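처음으로 | 소식지 | 정비실 노트 | 지난 호 | 문의
인쇄하기 | 이메일로 보내기

정비실 노트: 핸드헬드 그리퍼, 손가락보다 핀부터 봅시다

2023년 4월 13일

지난 호에 그리퍼 정비 이야기를 한 줄 흘렸더니 답장이 꽤 왔습니다. 다들 손에 들고 쓰는 그리퍼를 한두 대쯤은 굴리고 계시더군요(반갑습니다!). 그래서 이번 호는 통째로 그 이야기를 해 보려고 합니다. 우리 정비실에서 핸드헬드 그리퍼를 어떻게 뜯고, 닦고, 맞추고, 다시 내보내는지 말이지요.

제가 이 기계를 좋아하는 이유는 구조가 눈에 다 보이기 때문입니다. 본체에서 링크 암이 올라오고, 암마다 피벗 핀이 박혀 있고, 그 끝에 손가락이 달려 있습니다. 뚜껑을 열지 않아도 힘이 어디로 흘러가는지 손가락으로 짚어 가며 따라갈 수 있어요. 처음 정비를 배우는 분께 이만한 교재가 없다고 생각합니다. 저도 Ravn 감속기부터 배웠으면 진작에 도망갔을지도 모르겠습니다.

핀 이야기부터

그리퍼가 들어오면 대부분 손가락 끝을 먼저 봅니다. 물건을 놓쳤다, 비뚤게 잡힌다, 그러니 손가락이 닳았겠거니 하는 거지요. 그런데 우리 정비 대장을 뒤져 보면 원인은 핀 쪽인 경우가 훨씬 많습니다. 지금까지 대장에 적힌 점검 기록이 884건인데, 손가락만 갈아서 끝난 건은 손에 꼽습니다.

점검 방법은 간단합니다. 전원을 끄고 손가락을 반쯤 벌린 상태에서 한쪽 암을 잡고 앞뒤로 살살 흔들어 봅니다. 좌우가 아니라 앞뒤입니다! 여닫는 방향으로는 원래 움직이는 물건이라 흔들어 봐야 알 수 있는 게 별로 없습니다. 앞뒤로 딸깍하는 느낌이 오면 핀을 하나씩 손톱으로 누른 채 다시 흔들어 보세요. 눌렀을 때 딸깍거림이 사라지는 핀이 범인입니다. 저는 이 방법을 Gekon에서 오래 일하신 선배께 배웠는데, 게이지를 대는 것보다 빠르고 꽤 정확합니다.

핀을 뺄 때는 빼낸 순서대로 자석 접시에 늘어놓습니다. 왼쪽 암 것은 왼쪽에, 오른쪽 암 것은 오른쪽에요. 겉보기엔 똑같아도 몇 달을 같은 구멍에서 지낸 핀은 그 구멍에 길이 들어 있습니다. 섞어 끼우면 한동안 뻑뻑하다가 갑자기 헐거워집니다. 작년 6월에 제가 접시를 통째로 엎은 적이 있는데 그날 일은 길게 쓰지 않겠습니다.

청소와 기름

천이나 인형처럼 털 있는 물건을 자주 잡는 기계는 섬유 먼지가 가장 큰 적입니다. 가는 털이 링크와 핀 사이로 말려 들어가 기름을 머금고, 그대로 굳어서 회색 와셔처럼 됩니다. 처음 봤을 때는 정말로 부품인 줄 알고 도면을 한참 찾았어요. 압축 공기로 불어내면 더 깊이 들어가니 쓰지 마시고, 끝이 가는 핀셋과 마른 붓으로 바깥쪽으로 빼내세요. 그다음 보풀 없는 천에 알코올을 조금 묻혀 핀 머리 주변을 돌려 닦습니다.

기름은 적을수록 좋습니다. 우리는 Stellent 건식 윤활제를 면봉에 찍어서 핀 하나에 한 번씩만 바릅니다. 바르고 나서 손으로 천천히 열고 닫기를 몇 번 한 뒤에 남은 것은 닦아냅니다. 젖은 윤활제를 쓰던 시절에는 흰 물건에 검은 줄이 묻어난다는 연락을 심심찮게 받았는데, 바꾸고 나서는 그런 연락이 뚝 끊겼습니다.

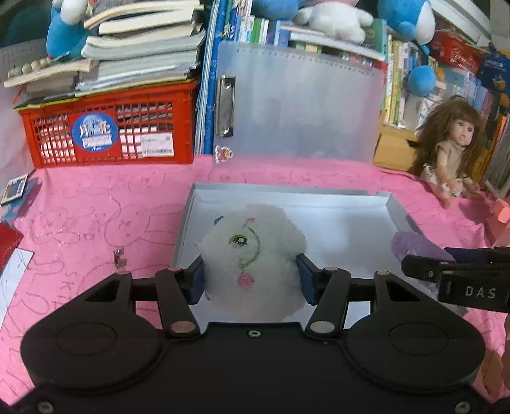

아브레헤트 찰라(Abrehet Chala)

조립을 마친 그리퍼는 부드러운 물건으로 시험하는 것이 제일입니다. 복슬복슬한 흰 인형을 짙은 파란색 손가락 두 개로 양쪽에서 집은 사진인데, 본체에서 올라온 검은 암마다 구릿빛 캡을 쓴 핀이 나란히 보이지요? 저 핀들이 오늘의 주인공입니다. 딱딱한 블록은 손가락이 조금 틀어져도 그냥 잡혀 버려서 시험이 안 됩니다. 인형은 달라요. 한쪽 손가락이 먼저 닿으면 털이 그쪽부터 눌리고 몸통이 슬그머니 돌아갑니다. 그 돌아가는 모양만 봐도 어느 쪽을 손봐야 할지 감이 옵니다.

좌우 맞추기

좌우 손가락이 동시에 닿게 맞추는 작업은 정비실에서 제가 제일 좋아하는 일입니다. 얇은 종이 한 장을 손가락 사이에 세워 두고 아주 천천히 닫습니다. 종이가 한쪽으로 밀리면 그쪽 손가락이 먼저 온 겁니다. 고정 나사를 반의반 바퀴만 풀고, 손가락을 살짝 뒤로 보내고, 다시 조이고, 또 닫아 봅니다. 보통 3번이면 맞습니다. 그보다 오래 걸린다면 나사를 그만 만지고 핀으로 돌아가세요. 헐거운 핀이 남아 있으면 아무리 맞춰도 다음 날 또 틀어집니다.

나사 조이는 순서도 여쭤보시는 분이 많았습니다. 대각선으로, 두 번에 나누어 조입니다. 첫 번째는 닿을 만큼만, 두 번째에 토크를 줍니다. 본체가 수지라서 한쪽을 먼저 꽉 조이면 바닥면이 미세하게 들립니다. 눈으로는 안 보이는데 손가락 끝에서는 티가 확 나요. 풀림 방지제는 금속 인서트가 있는 구멍에만 쓰시고, 수지에 바로 들어가는 나사에는 바르지 마세요. 수지가 하얗게 뜨면서 금이 가는 경우가 있습니다.

한 가지 더, 두 대를 짝으로 쓰시는 분들은 꼭 두 대를 같은 날 정비하세요. 한 대만 말끔해지면 쥐는 느낌이 서로 달라서 쓰는 사람이 먼저 압니다. "오른손이 이상해요" 하고 가져오시는데 뜯어 보면 오른쪽은 멀쩡하고 왼쪽이 지친 경우가 허다합니다. 우리는 두 대의 기록을 대장 한 쪽에 마주 보게 적습니다. 이렇게 해 두면 어느 한쪽만 빨리 닳을 때 바로 눈에 들어옵니다.

얼마나 자주 해야 하나

쓰는 방식에 따라 다르지만 우리 기준은 이렇습니다. 핀 흔들어 보기는 매일 아침, 털과 먼지 제거는 일주일에 2번, 기름은 한 달에 한 번. 손가락 교체는 날짜로 정하지 않고 표면 결이 닳아 반들거리면 합니다. 지금 선반에서 제일 고참인 기계는 핀 한 번 갈고 최대 1,170시간까지 버텼습니다. 들어올 때마다 대견해서 괜히 한 번 더 닦아 줍니다.

보관할 때는 손가락을 완전히 닫지 말고 조금 벌려 두세요. 꽉 닫은 채로 주말을 넘기면 손가락 패드에 자국이 남습니다. 케이블은 본체에 감지 말고 따로 둥글게 말아 걸어 두시고요. 감아 두면 커넥터 목 부분이 꺾여서 나중에 엉뚱한 곳을 의심하게 됩니다.

다음 호에서는 Valtunness 작업대에 고정 지그를 올린 이야기를 쓰려고 합니다. 핀을 뺄 때 본체가 돌아가지 않게 잡아 주는 작은 지그인데, 만드는 과정이 생각보다 재미있었습니다. 도면이 궁금하신 분은 이 메일에 그대로 답장 주세요. 핀이 자꾸 헐거워지는 기계가 있으면 그 사연도 같이 보내 주시면 좋겠습니다. 암 쪽을 가까이서 찍은 사진이 있으면 더 반갑고요!

인쇄하기 | 이메일로 보내기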